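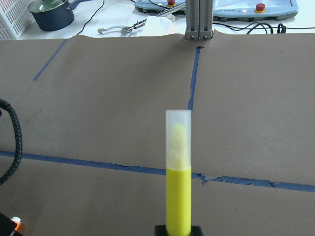 Saturday, cell 2: table rules and the stop check

Came in to run the marker pick for the Lamrani job and ended up spending most of the morning on the house rules. They haven't been touched since we moved the cell over from Okport, and half of them talk about a table we don't have anymore. Notes below so the next version gets written from something.

Surface and tape

The current rule says "work area to be marked." It doesn't say with what, or what happens when the marking goes bad. The long blue strip across the kraft paper is torn and bunched up on the right-hand side, past the marker. I would not call that a boundary. A ragged piece standing up from the paper can catch a fingertip or an object base, and anyone using the edge as a reference will be reading it off a crumple.

Proposed wording: tape lines are flat and unbroken along their full length before the first run. A damaged strip is pulled and replaced whole, no patching over the top. If the paper has lifted or creased inside the work area, smooth it and re-tape, or change the sheet. Creases out at the far edge get a note in the log and can wait.

Open point: the strip running up toward the column. I use it as the center line. The Fosura checklist calls it "divider," and one of us has been treating it as a keep-out line. Pick one name. My vote is center line.

Cables

The braided cable loops out over the paper on the left. Our rule is no cable inside the taped area while the arm is powered, but the tape doesn't close on that side, so you can argue it either way. That's a bad rule. Rewrite: no loose cable on the paper at all, taped area or not. Route it off the sheet and clip it with enough slack for the full reach, then jog slowly to both ends of travel and watch the loop.

The black cables on the white table beyond are a separate item. Coils are fine back there as long as none of them can be dragged when somebody picks up one of the blue control boxes.

Stops

Two control boxes at the back, each with a red button in a yellow ring. Things I want in writing:

- Each button gets pressed and reset at the start of a shift, with the arm in a slow move. Log both separately.
- Each box gets a label on the face you can read from the operator position, saying what it stops. The print on the front edge is too small to be any use in a hurry.
- Clear path to both. Nothing stored in front of them. The tongs and the wadded-up tissue go back to the bench.
- Operator stands where one button is within arm's reach. If you have to lean over the paper to get to it, you're in the wrong place.

Things that live on the table

The crate and the saucepan with the glass lid are props for other tasks. Rule as written allows props "outside the working area." I'd like to change that to outside full reach, with the distance checked at the widest pose. Glass goes on the shelf when it isn't the object under test.

Grip settings

Marker task stays on Ovix profile 14. Please don't edit it in place. Copy it, change the number, write the reason in the log. I found 19 saved profiles on the controller and could explain very few of them. Old ones get exported and deleted once the new sheet is signed.

To do

Replace long tape strip, right side at minimum pulled back to clean paper, better the whole thing.
Reroute braided cable.
Labels for both control boxes.
Draft of the rules goes in the shared folder under ticket 923. Comments there, please, not on sticky notes.
Ask Fosura if their checklist can use our line names.

Marker runs are on hold until the first two are done.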